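Yacht Operations and Management
Course Handout, Unit 5: The Refit Period

Instructor: Femke Van der Linden

Reading for this unit: course reader, the sections on contracts and classification. Students should bring the sample work list to the seminar.

1. Purpose of the unit

A large yacht spends a considerable part of her life out of service. Owners and charter guests see the vessel during the cruising season, but the decisions that determine her condition are made in the months when she is in a yard. This unit examines how a refit period is planned, contracted, supervised, and closed. It assumes that students have completed the earlier units on flag state requirements and on the duties of the captain and chief engineer.

By the end of the unit, students should be able to distinguish maintenance from refit, read a yard quotation critically, explain the purpose of a change order, and prepare an outline schedule for a vessel of moderate size.

2. Terms

Maintenance refers to work that keeps existing equipment in its intended condition. Oil changes, replacement of anodes, and the renewal of seals fall under this heading. Much of it is carried out by the crew.

Repair refers to work made necessary by damage or failure. It may be the subject of an insurance claim, in which case the surveyor appointed by the underwriter must normally be given the chance to inspect before the work begins.

Refit refers to a planned program of replacement, improvement, or alteration. A refit may be limited to the interior or may involve structural work, new machinery, or an extension of the hull.

Conversion is reserved for changes that alter the purpose or principal particulars of the vessel. A conversion may cause the flag administration to treat her as a new vessel under certain rules. Students should note that the point at which this happens varies with the rules in question, and that early consultation is always required.

In everyday speech these terms overlap. In contracts they should not.

3. The case vessel

The case used throughout this unit is the motor yacht Parnora, with an overall length of 206 feet. She was eight years old at the time of the yard period and had changed ownership once. The new owner intended to place her on the charter market for the first time, and the work list was drawn up with that aim.

The principal items were as follows:

Repainting of the superstructure and topsides
Overhaul of both main engines
Replacement of the stabilizer control system
Renewal of teak decking on the main deck aft
Changes to the galley and crew mess
Inspection and survey work for class renewal
Replacement of the tender crane

Wannasri, the yard selected, quoted a fixed price for the paint, deck, and galley work and an hourly rate for the remainder. Machinery overhaul was placed with a separate contractor, Stiltar, under a direct agreement with the owner's company. This arrangement is common, and its consequences are considered in section 6.

4. Preparing the work list

The work list is the most important document of the refit. It is compiled by the captain and chief engineer, reviewed by the management company, and approved by the owner or the owner's representative. Each item should carry a number, a location on board, a description of the present condition, a description of the result required, and the name of the person responsible for acceptance.

A weak entry reads: "Galley ventilation to be improved." The yard cannot price such an entry accurately, and any figure it offers will be either defensive or incomplete. A stronger entry states the required air flow, identifies the ducting to be replaced, and says who will remove and reinstate the ceiling panels.

Access is a frequent source of dispute. Where a pump can be reached only by removing joinery, the cost of removal, storage, protection, and refitting of that joinery may exceed the cost of the pump. The work list should state which party is to bear it.

The first draft of the Parnora list was prepared in March, while the vessel was still cruising. Several items were entered from memory and later had to be corrected. The management company subsequently asked that no item be entered without an inspection on board by the person submitting it.

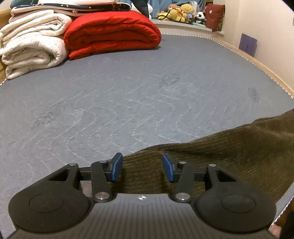 5. Quotations and labor estimates

A yard quotation will normally separate labor, materials, subcontracted services, and yard charges. The last category includes berth or dry dock fees, shore power, waste disposal, cranes, scaffolding, and security. Inexperienced managers tend to compare labor and materials closely and give little attention to yard charges, although these continue to accumulate whenever the program is delayed.

For the hourly portion of the Parnora work, the yard estimated 2,727 labor hours. The estimate was broken down by trade but not by work list item, and the owner's representative returned it with a request for further detail. Students should consider why the request was made, and what risks would have followed had the estimate been accepted in its original form.

Three questions should be asked of every quotation. The first is what has been excluded. The second is which figures are fixed and which are provisional. The third is how long the prices remain valid, particularly where materials must be ordered in advance.

6. Contractual arrangements

Under a single contract, the yard is responsible for all work, including that of its subcontractors. The owner deals with one party and pays a margin on subcontracted services in return. Coordination is the yard's duty, and delay by one trade does not normally entitle the yard to additional time.

Under a divided arrangement, the owner contracts directly with certain specialists. The margin is saved, but the owner's side takes on the duty of coordination. If the engine contractor is late and the paint contractor cannot close the enclosure as a result, the yard may claim standing time from the owner.

On Parnora the engine room soft patch, which is the removable section of deck through which large components are lifted, lay within the area to be redecked. The overhaul contractor therefore had to complete all heavy lifts before the deck crew could begin laying teak. The dependency did not appear in either contract. It was identified at the first coordination meeting and resolved by a written sequence signed by both firms.

7. Change orders

Additional work is to be expected. Once linings are removed and coatings stripped, defects become apparent that could not have been known earlier. A sound contract provides a procedure for dealing with them.

A change order should record the reason for the change, the scope, the price, the effect on the delivery date, and the signatures of both parties. Verbal instructions should be refused by the yard and should not be given by the crew. A deckhand who asks a painter to "do that locker as well" may, in the absence of a clear procedure, have committed the owner to an expense.

Change orders should be numbered in sequence and reviewed at the weekly progress meeting. The running total must be reported to the owner together with the original contract sum. A contingency should be set aside at the outset, and its use should be reported in the same manner.

8. Crew during the yard period

The number of crew retained during a refit depends on the scope of work, the accommodation available, and the minimum requirements for safety and security. Crew normally live ashore when the domestic systems are shut down. Leave and training courses should be scheduled for this period where possible, but the chief engineer and at least one senior deck officer should remain available throughout.

Fire safety deserves particular attention. Fixed detection and extinguishing systems may be isolated, doors may be held open by cables and hoses, and hot work may be in progress in several compartments. Responsibility for the fire watch must be agreed in writing before the vessel enters the shed. All hot work should be covered by a permit, and the compartment should be checked again after work has stopped.

9. Records and software

Most management companies now keep the work list, change orders, and inspection records in a shared database. The seminar exercises use Preltilix, to which enrolled students have access through the department. Students should note that the program does not prevent an item from being closed without an acceptance record. The discipline must come from the user.

Paper copies of signed documents are to be retained. Classification surveyors will ask for certificates of materials and welding, and these should be collected as the work proceeds.

10. Trials and delivery

Harbor trials precede sea trials. Systems are tested alongside, defects are recorded, and the vessel proceeds to sea only when the captain is satisfied that she is safe to do so. The trial program should be agreed in advance and should state the readings to be taken, the duration of each test, and the persons to be present.

At delivery, the parties sign a protocol listing any outstanding items. The warranty period usually begins on this date. Items left open should be described as fully as those on the original work list, with a date for completion and, where appropriate, a sum withheld from the final payment.

11. Assignment

Prepare an outline schedule for the Parnora yard period using the items in section 3. Show the dependencies between trades and mark the point at which the vessel must be afloat for machinery tests. Attach a note of no more than two pages explaining how the schedule would change if severe corrosion were found beneath the aft deck.

Submissions are to be made through the course page before the next seminar. Late work will be accepted only by prior arrangement with the instructor.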